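Mei-kuen Kuo has put 1,193 hours into a machine that is supposed to hang up a shirt. I asked her whether that was a good trade.

"Ask me in April," she said.

Her home build, Ralura, has a spare bedroom to practice in and six motors. Ya-wen Liu wrote the software and makes smaller claims for it. "It finds the hook. Collars are a different matter."

Kuo says it manages 50 shirts a day. I wanted to know how many stayed on the hanger, and she didn't have that number. A slick jersey with a round collar seems a hard place to start.
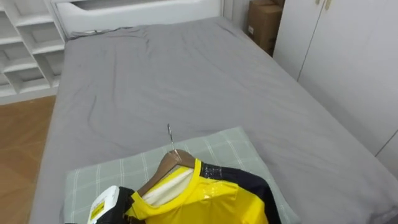 What it would cost

Kuo won't talk price. Liu will: "More than a closet."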